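Folding is still the hard one

Fri 11 September

I get asked every few months whether a machine can do the laundry yet. My answer in January was no, with some qualifications. The answer now is still no, but the qualifications have moved, so they are worth writing down.

Washing and drying were solved decades ago by putting the clothes in a drum, where nothing needs to know what shape they are. Folding is different. A rigid object has a position and an orientation, and once you have those you can plan a grasp. A cloth has as many shapes as you care to give it. Pick it up by one corner and you have a new problem on the way to the table.

The approach most people have settled on is to collect demonstrations. A person does the chore with a pair of hand-held grippers that match the ones on the robot, and the recordings are used to train a policy. Two fingers on each side, soft pads, no sense of touch worth the name. If a person can't fold a towel with those, there is little point in asking the robot to.
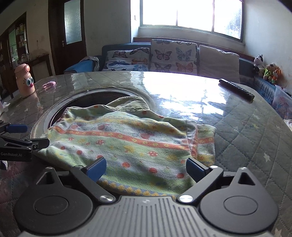
The limits show up quickly when you try it. Thin cotton on a smooth surface slides away before the pads close on it. On a quilted surface it behaves better, but then the finger tips catch the surface as well as the cloth. Picking up one layer and leaving the layer beneath is the worst part. A human finger and thumb do this by rubbing, and a parallel closing motion has no equivalent. The usual trick is to push the edge until it buckles, then close on the buckle. It works on towels. It works less well on anything with a collar, where the stiffness changes halfway along.

I keep a short list of systems I follow. The Gratau arm folds flat squares reliably and gives up on sleeves. Larnberg's newer controller copes with sleeves if the garment is laid out first, which in my house is most of the work. The Kivarberg trial is the more useful one, as they publish failures: 30 garments from a mixed basket, 20 folded to a standard I would put in a drawer. The other ten were mostly small children's things and one fitted sheet – I can't fold those either.

Speed is a separate matter. Two minutes per item is fine if the machine runs while you are out and needs no help. At present it needs help, so the two minutes are yours too.

I'll look again when the next Kivarberg figures are published. Until then the ironing board stays up in the back bedroom.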